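Gripper pads drifting open width reading after a few hours, anyone had this?

Posted by tomasz_w, June 28, 2024

Bit of a rushed one, sorry. We use a pair of hand-held grippers for recording demos (Gondow controllers, firmware from April). Task is dull – pick up a knitted thing off the table, put it in the basket, reset, go again. Worked fine all last month.

Now the opening width goes wrong. Starts the session bang on, then by lunch the left one says it's partly closed when it is wide open. No error, no warning light, nothing in the log. We only noticed when the replay on the arm tried to shut on the cloth early and pushed it off the table. Lost 498 recordings so far, which I'm not happy about.

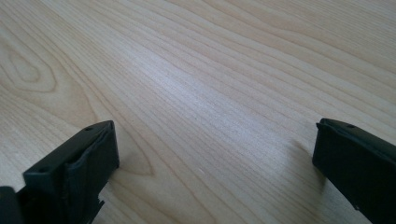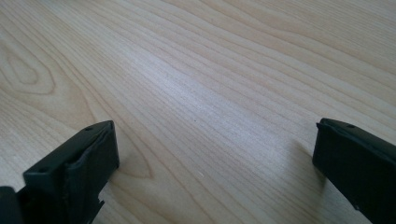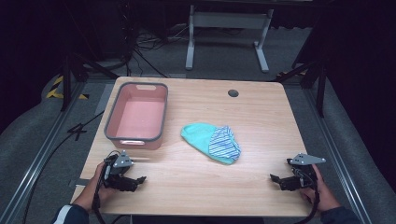 Both fully open is meant to read 100 on our scale. Right one does, every time. Left one wanders down and never comes back until I power cycle it. Tried so far:

swapped the USB ports over
new cable on the left
re-zeroed at the start of every session
slackened the finger screws and did them up agian

Re-zeroing helps for an hour, maybe. Then off it goes. Can't send it back to Troltberg, out of warranty and they want it for six weeks. Any ideas welcome, need it going soon.

pennyfarthing88

Have you tried turning it off and on again, ha. Seriously though we just power cycle ours every break and have stopped worrying about it. Not a fix I know.

Rogério Cordeiro

Had the same thing on a Gilley unit, different make but the same sort of encoder inside. Mine was the magnet. It sits on the end of the finger shaft in a dab of glue, the glue lets go when the housing warms up and the magnet creeps round a bit each time you squeeze. Reading follows the magnet, not the finger. So it looks like drift but it's a slip.

Quick test – leave it switched on and don't touch the trigger for 2 hours. If the number stays put, it's slipping under load. If it moves with nobody touching it, that's electrical, look at the supply or the board.

If it is slipping: power off and unplug first, please. Ours had a spring behind the finger and it nipped me properly. Cover off, mark the magnet and shaft with a paint pen before you move anything. Clean off old glue, fresh epoxy, leave overnight. Re-zero after, not before. Keep steel tools away from the magnet while it sets, I had to do mine twice.

Also worth doing whatever the cause: put an open-close check at the start AND end of every recording and chuck any where the two don't agree. Would of saved you most of those 498. And set a force limit on the arm for replays if you haven't. Cloth on the floor is fine, a hand in there isn't.

tomasz_w

Thanks both. Left it on untouched, number didn't budge. So slipping then? Will open it up tonight.

Rogério Cordeiro

Sounds like it. Check the set screw on the shaft too while you're in there, if yours has one. Pacheco ones don't, not sure about Gondow.

mossbank

Be careful with re-zeroing mid-session by the way. Earlier recordings keep the old zero and later ones get the new one, and if your software doesn't save the offset with each file you can't put them right afterwards. Check that before you bin the lot – if the offset is in there you might get some back. Roughly half of ours were usable.

tomasz_w

Offset is saved, just looked. Magnet was loose, could turn it with a fingernail. Glued, leaving it till morning, will post the readings when I have them.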